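Keeping the workbench usable

I do most of my mending and gluing in the back room now, and over the winter I finally worked out a few habits that stop it turning into a tip. Some of these came from Marisol Condori, who has been fixing lamps for far longer than I have!

Put a mat down

Any dark rubber or cutting mat will do. I like black because dropped screws and snips of white thread show up straight away (pale washers too). Wipe it with a damp cloth and a drop of washing-up liquid, then leave it flat for 15 minutes. Don't stand it against a radiator, mine curled up at both ends and never quite forgave me.

Clear the middle every time you stop, even if it's only for a cup of tea. Glue pots go to the back, blades go in the tin.

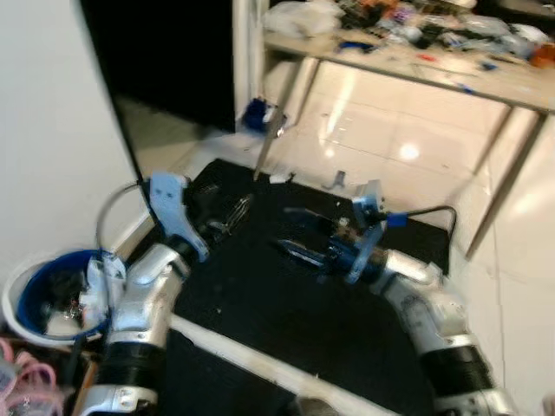
Getting glue off the mat

Let it dry completely, then lift the edge with an old bank card. If it won't budge, try a dab of cooking oil, wait, and rub with a bit of old towel. I've had to do this 3 times with wood glue and it came away fine. Superglue is another matter – I just turn the mat over and use the other side.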